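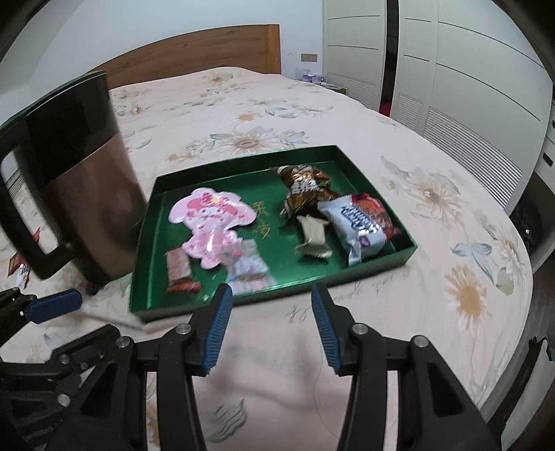 Color in outdoor sculpture behaves differently from color in a gallery, and I'd like us to spend most of this week getting comfortable with that before anybody opens a paint can. Indoors, an artist usually gets a fairly plain wall and can decide what the eye meets first. Outdoors the grass, the sky and the parking lot all have a say. Think of how a pink rabbit sticker with a bow jumps out when it lies in a green box lid, even with candy beside it for company. Pink and green sit far apart on the color wheel, so each one makes the other look stronger. Put that same pink on a sculpture in a summer field and you get the same jump from across the valley, and then in winter, when the field goes brown, you may find you have a much quieter piece on your hands!

Last time we talked about the Sillholm meadow project, and I promised to come back to it. The artist used 2 colors only, a warm pink and a chalky white, on posts spread over 300 yards of open ground. Up close the posts are rather plain (a few of you said dull, which is fair). From the road they run together into a single pale band, and our eyes do the mixing for us. Please keep this in mind when you make your own sketches, and look at them from the far end of the room as well as from your chair.

Bruvorside is the harder case. There the work stands 500 feet from the nearest path, in front of dark pines, and the painted side faces north, so it hardly ever gets direct sun. The red looks nearly brown by late afternoon. I used to call this a mistake and I've softened over the years, partly from going back in September, when the light comes in low and the edges of the thing glow a little.
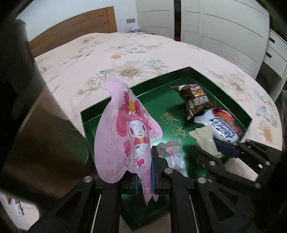 Rizwan Liyanage felt I was still being too kind to Bruvorside, and argued in the discussion hour that a color nobody can read from the path hasn't been chosen for that place at all; it has only been carried there from the studio. I think that's worth a good long argument, and we'll give it one on Friday. My own leaning is that a work may keep something back for the people who walk up to it, but I can be moved.

For Friday, then:

Read the Garg chapter on distance and hue, leaving out the part about glazes.

Make 4 small color studies of one outdoor spot, each at a different time of day. Brellcombe park is fine if you have nowhere else in mind.

Write a page on which study you would trust if you had to order the paint tomorrow. Pencil is fine, and so is changing your mind halfway down.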